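The Gentle Squeeze

Anyone can buy a gripper that lifts a steel bolt. Bread is harder. It is light, it has no two equal sides, and the crust breaks before the motor feels anything.

In June I spent an afternoon with Wanting Cai and Callum Morrison, who compare grippers for small bakeries and packing rooms. On their list were two products, the Tunder and the Fillero. The first costs $3080, the second $3312, and both are sold with a controller from Zistis.

Cai likes the Tunder for its simple settings. Morrison is not so sure. "A flat finger is honest, but it presses in one place," he told me. He prefers ribbed fingers that bend – they forgive a bad angle. Cai answered that they are also slower to clean, and in a bakery this is not a small thing.

They had made seven changes to the closing force in one week, and they still did not agree on the last one.
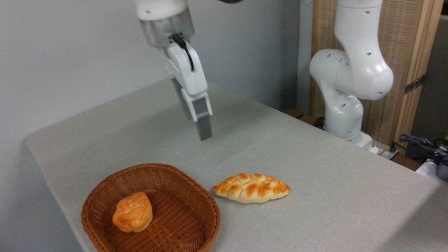
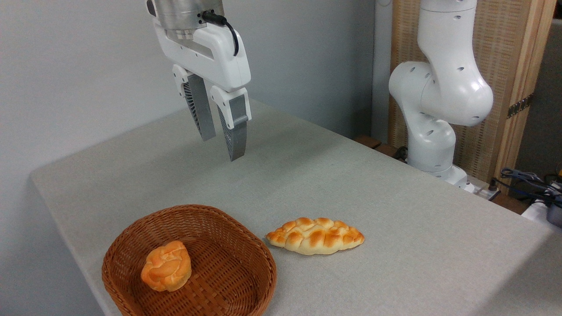 Open fingers over the table, with the round roll in its basket and the braided loaf on the cloth.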